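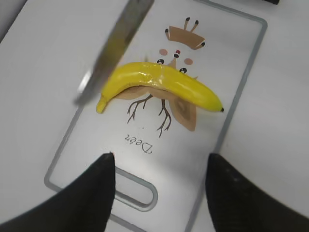
Cutting a long interview down to a page takes longer than recording it, so leave yourself a full morning. Start by reading the whole transcript once without marking anything. On the second pass, highlight the lines where the person says something only they could say. Small objects help. A yellow toy banana on a cutting board tells readers more about a home than "family matters a lot to me," so keep details like that when they come up.

Step 1. Make a copy of the transcript and work only in the copy. Huko adds time stamps by default – leave them in until the end.

Step 2. Delete your own questions wherever the answer makes sense without them.

Step 3. Group what remains by topic. For most profiles, 3 topics are plenty.

Step 4. Cut to 1,000 words, take a break, then cut to 700. The Kozan newsletter runs pieces at that length.

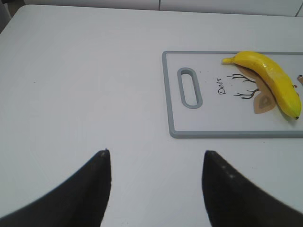 Cutting board on a white tabletop

Step 5. Check every quote against the recording. You can drop "um" and repeated words. If you add a word for clarity, put it in brackets. Do not join two answers into one quote.

Step 6. If the person talks about a marriage, an illness or an old mistake, read those lines back to them by phone before you print. Note any changes in the margin with the time stamp.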